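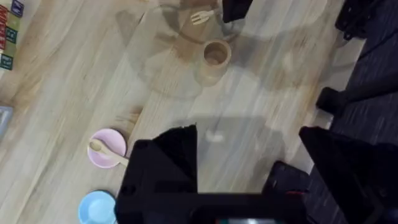

4.2 Rules for the table before and during a session

The Genard rules were written for operators who share a bench and swap over during the day. They cover three things: what may be on the table, how close the arm may come to it, and when the operator must stop. Rania Hegazy drafted the first version at Grendilstead, and it was tried over 118 sessions, 74 of them with two arms. Clear items caused the most argument. In Figure 1 the wooden fork sits inside a see-through round container whose outline is hard to pick out against the wood, although the cup next to it is plain enough. Rule 5 therefore asks the operator to name every clear item aloud before the arms are powered. It does not ban them.

Rule 6 deals with thin, flat items. The fingers must be fully open before they come down near one, and the operator checks both tips in the wrist view. If a tip is touching the item, or the operator cannot tell, the arm is raised and the approach is made again. Sharp tools may stay on the table, but only outside the area being worked.

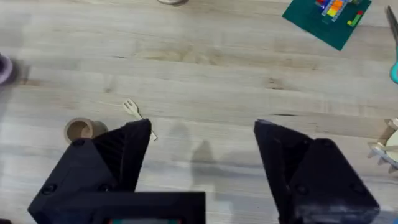

Figure 2. Wrist view with the fingers apart over bare table. The handle of the wooden fork ends close to the left fingertip.

Rule 7 applies when both arms are in use. One arm is named as the lead, and the other keeps to its own side until the lead has finished its move. Operators found this slow at first, and the Kudora group asked for it to be dropped. We kept it, with one change – the second arm may move on its own side while the lead is working. Cables are checked by eye at the start and again after each break. A loop hanging over the table is allowed if it stays clear of the fingers.

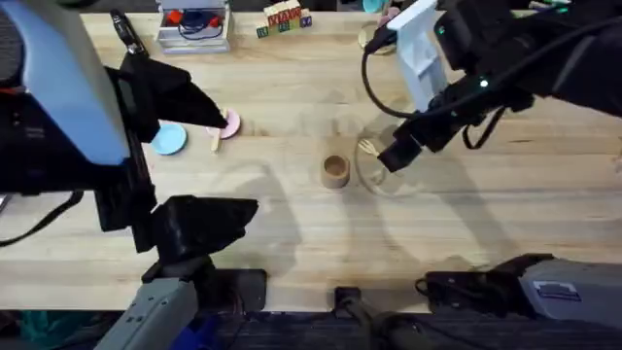
Figure 3. Both arms over the table, with the right fingertips above the clear glass dish. Cable loops hang from the right arm.

Any breach is written down before the next move, following the short form in Đorđević.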